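# One More Time, With the Sandal

By the time I got to Cirkeo on Tuesday, Gus Kapoor had already done 29 runs and was halfway through a cold bagel. A run, in his world, is one go at a small household job: pick up the sandal, move it, put it down, reset. He drives the arm by hand, the computer saves everything the cameras and motors report, and then he does it again. And again! The goal for the day was 180.

"I used to have hobbies," he told me, and then made me sign the visitor sheet.

I'd come expecting to write about the clever part, the model that eventually learns from all this. Gus was very polite about that. He said I could see the clever part on a monitor in the other room, it was a line going down, and did I want to try the controls instead? (I did. I've never wanted anything so much.)
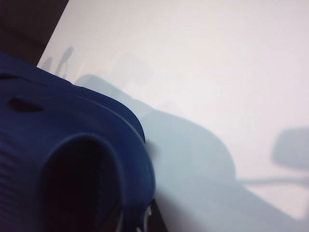
My first few runs were dreadful. The controller Cirkeo uses is the Dillow, a pair of handles on a jointed stand, and it picks up every nervous twitch you make. I kept watching the wrist view because it felt like a video game, and that's where I got into trouble. On a bright white table the shadows are huge, big blue-gray blobs sliding out in front of you, and I steered by them as if they were solid. Gus let me go on like that for eight runs. Then he reached over and tapped the other monitor, the one with the side view, and said most people need both.

He kept my bad runs, by the way. I asked him to delete them and he looked a little hurt. Fumbles where the person recovers are worth having, he says, and he tags them separately so the training team can decide how many to mix in. The ones he throws out are the boring kind of wrong: a dropped connection, a file that stops early, somebody sneezing on the handles.
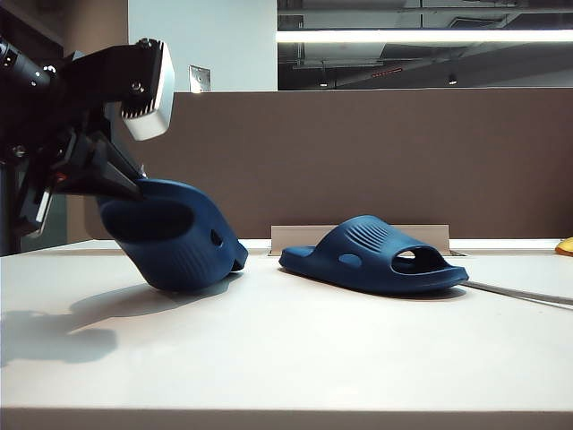
What wears you out is the variety. If every run starts with things in the same spot, the arm learns that spot and very little else, so Gus works from a shuffled list on a clipboard. Turn it a bit left. Scoot it toward the edge. Flip it. Selin Wenditz set up the list before she moved over to the Sarıgül project, and her handwriting is so bad that one line has been read three different ways by three operators. Gus figures that's free variety.

We stopped for lunch at 46. I ate standing up, still working the fingers of my right hand open and shut, and argued with him over whether you should slow down before a grasp or just commit. He's a slow-downer. I'm a committer, and my numbers were worse, so we'll leave that there.
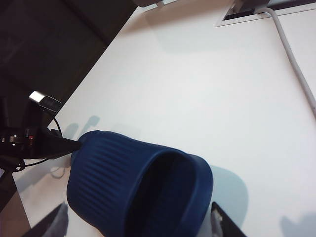

*Close work from the wrist: two black fingers and a lot of navy ribbing.*

The afternoon went faster. I got into a rhythm, lost it when a delivery guy came in, and got it back. Gus took over the handles for the last stretch and I read him the clipboard, minus the line we couldn't make out.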